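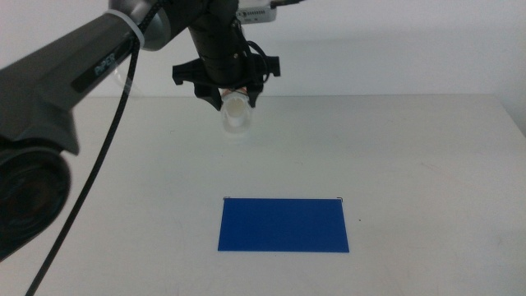 How to Look After a Sprained Ankle in the First Week

If you've rolled your ankle on the back step or come down badly at netball, you'll know the feeling - that hot rush of pain, then the slow realisation that you still have to get yourself to the car. I've been a physio in Grollport for a good long while now, and ankles would have to be the injury I talk about most over the counter, at the shops and once, memorably, in the queue at my cousin's wedding. So I've put it all in one place, and you're welcome to print it out and stick it on the fridge.

Before you start: check it isn't a break

Please read this bit first, even if you're sure. Get yourself to a doctor or the emergency department if you can't take four steps on it (limping counts as steps), if the bone itself is sore when you press on the back edge or tip of either ankle bone, if it hurts to press on the bony bump halfway along the outside of the foot or the one on the inner side of the arch, or if the foot is numb, pale, cold or an odd shape. Kids and older people should be seen a bit sooner than the rest of us. A quick X-ray is a nuisance, but walking on a fracture is a much bigger one.

Step 1. Stop and sit down

I know there are ten minutes left in the game. Sit down anyway. Take your shoe and sock off gently while it's still easy to do so, and slip off any toe rings or anklets before the swelling gets going.

Step 2. Wrap it

Use an elastic bandage, the stretchy tan sort that lives at the bottom of every bathroom drawer. Start at the base of the toes and work up towards the shin, overlapping each turn by half and making a figure eight around the heel. It should feel snug, like a firm sock. If your toes tingle or go dusky, take it off and start again a bit looser. Don't wear it to bed.

Step 3. Put your foot up

Higher than your hip if you're on the couch, and higher than your heart if you're lying down. Two pillows and a folded doona will usually do it. Try for a decent stretch of this several times a day for the first couple of days.

Step 4. Ice, if it helps you

Opinions have shifted on ice over the years. It's good for taking the edge off pain, and I'm still quite happy for people to use it for that. Wrap a bag of frozen peas in a damp tea towel, leave it on for 15 minutes, then give the skin at least a couple of hours off. Skip it altogether if you've got poor circulation or reduced feeling in your feet.

For pain relief, have a word with your pharmacist, especially if you take other medicines or have trouble with your stomach, kidneys or asthma.

Step 5. Start moving it on day two or 3

Gentle is the word. Sit with your leg out and draw the alphabet in the air with your big toe, capitals first. Larysa Hrytsenko, who shares the rooms with me, gets her younger patients to write out their favourite footy team instead, and they do seem to stick at it longer! A mild ache is fine. Sharp pain means make the letters smaller.

Step 6. Walk on it, a little at a time

If you're using crutches, put some weight through the foot as soon as you can bear it, heel down first and then rolling through to the toes. A short, tidy walk to the letterbox is worth more than a long hobble around the block. Lace-up shoes, please - no thongs for now.

Step 7. Begin your balance work

Once you can stand on both feet comfortably, stand at the kitchen bench with your fingertips resting on it and lift the good foot. Hold for ten seconds, have a rest, and do it five times. When that gets dull, let go of the bench. People tend to drop this one the moment the swelling settles, and those are the ankles I meet again in November when the touch season is in full swing.

When to get some help

Book in with a physio or your GP if you're still limping after 7 days, if the ankle keeps giving way, or if the pain is getting worse. If your calf becomes swollen, warm and sore, get that looked at the same day.

Written by Orysia Zakharchenko. Last updated May 19, 2022. General information only, so do see someone in person if you're worried.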